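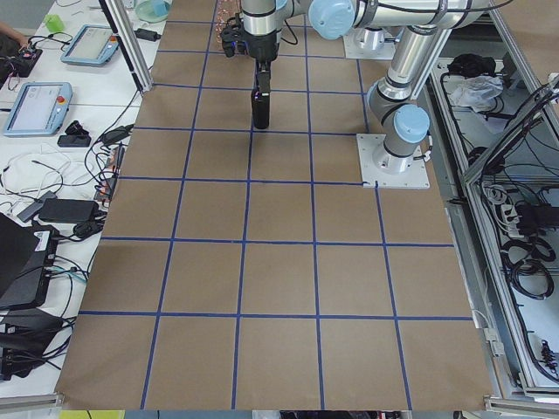
メーリングリスト保存庫
印刷 | メールで送る | 読了時間 約3分

件名: Re: 格子のセル番号を入力に加えるべきか

皆様

Kallentの双腕グループの者です。日本語が母語ではありませんので、分かりにくい文がありましたらご指摘ください。

先週のご質問を引用しながら、順にお答えします。

> Tamunnessの方式では、物体の初期位置をセル番号で
> 記録していると読みました。質問が二つあります。
> (1) セル番号は方策の入力にも入れていますか。
> (2) 入れていない場合、テープの格子が画像に写るので、
> 方策が格子を目印として覚えてしまう心配はありませんか。
> 私たちの環境では、無地の机に替えたら成功率が
> 大きく落ちました。

(1)について。入力には入れておりません。セル番号は、初期配置を割り当てるときと、評価の結果を集計するときにだけ使います。方策が受け取るのは、カメラ画像と両腕の関節角、グリッパの開度です。

(2)について。ご心配はもっともだと思います。私たちも同じ問題を確認しました。クラフト紙に青いテープを貼った面で学習した方策を、テープのない紙の上で評価しますと、把持の位置が手前にずれる傾向が見られました。ずれの方向がほぼ一定でしたので、テープの線を奥行きの手がかりに使っていたと解釈しています。ただし、これは推測であり、直接の証明ではありません。

対策として、学習時に画像の青い領域の色をランダムに変える処理を加えました。デモンストレーションは全部で1,820件、学習の設定はほかに変えておりません。評価は156回行い、テープありとテープなしを半分ずつにしました。処理を加えた方策では、両条件の差が小さくなりました。しかし、ワインボトルをラックに置く課題では、まだ差が残っています。

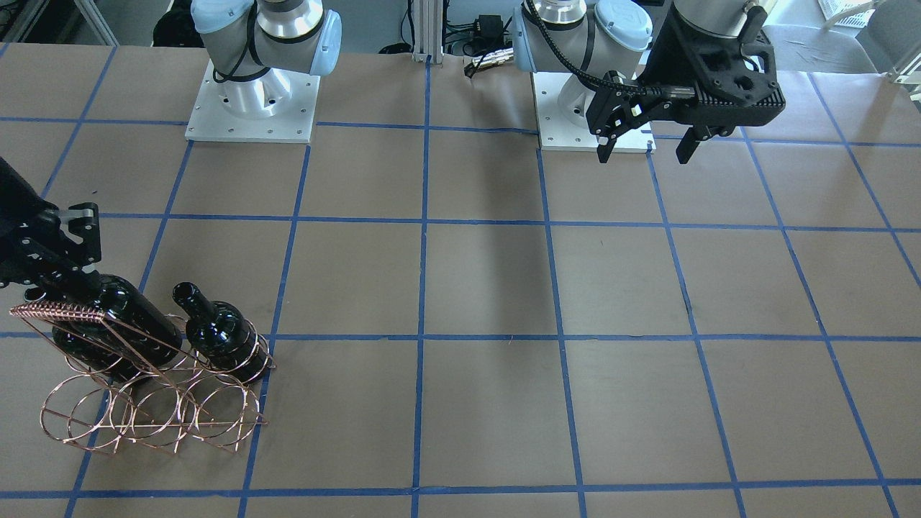

図2 ワインラック課題。右腕のグリッパがボトルの首の近くを把持している。

この課題が難しい理由は、二つ考えられます。一つは、ボトルが濃い緑色のガラスで、照明の反射が強いことです。角度が少し変わるだけで、画像の中の明るい部分が大きく動きます。もう一つは、ラックが細い金属の棒でできていて、輪の間から下の紙とテープが見えてしまうことです。つまり、色の処理をすると、ラックの輪の中の見え方まで一緒に変わります。ラックの領域だけを処理から外す方法も試しましたが、境界の抽出が安定せず、良い結果になりませんでした。

なお、テープの線は完全にまっすぐではありません。少し波打った所や、端が破れた所があります。前の版の文書では格子を「基準座標」と書きましたが、この表現は正確ではありませんでした。現在は「配置の目安」と改めております。座標の校正には格子を使わず、Zirnleyの校正手順に従っています。

同じリストでDeğirmenciの設定ファイルについてのお尋ねもありましたが、双腕用の版はまだ整理の途中です。公開は8月になる見込みです。単腕用の版はそのまま使えますが、左右の腕の名前がロボットから見た向きで付けてありますので、正面のカメラの画像では左右が逆になります。この点は、どうかご注意ください。

もし無地の机での実験記録をお持ちでしたら、失敗したときの把持位置だけでも教えていただけますと大変助かります。ずれの向きが私たちの結果と同じかどうかを、ぜひ比べてみたいと思っています。

どうぞよろしくお願いいたします。

Kallent 双腕グループ

返信 2件 | 共有 0 | このスレッドを印刷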